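Rorura Community Help
Category: Workplace automation

Question
Our facility sorts and returns plastic baskets and bins for retail customers. In November management will place a robotic arm on the Grumdale line. The notice to employees states that no position will be eliminated but that duties "will be adjusted." What should staff ask for in writing before the change takes effect?

Answer 1 (accepted)
Request a revised job description for each affected position. At our Temba site the arm took over most of the lifting, and four employees were reassigned to clearing stoppages and checking its work. Pay grades were not reviewed until staff raised the matter.

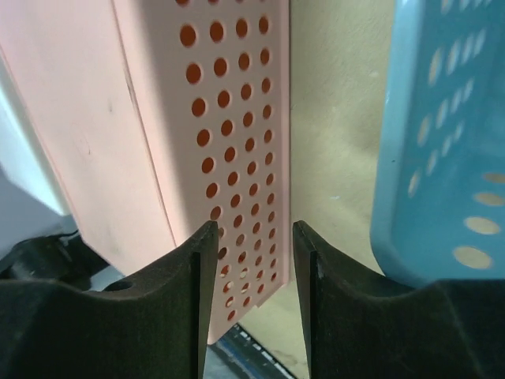
Staff should also request paid training time. We were given 40 hours per person — this was sufficient for routine faults but not for the gripper settings. Ask who may stop the arm, and whether output targets are suspended during stoppages.

Answer 2
Check your handbook. Ours already covered it.

Answer 3
I agree with the first answer. At Udness the hourly target rose to 500 pieces in the first month and was later withdrawn. Ask how targets will be set.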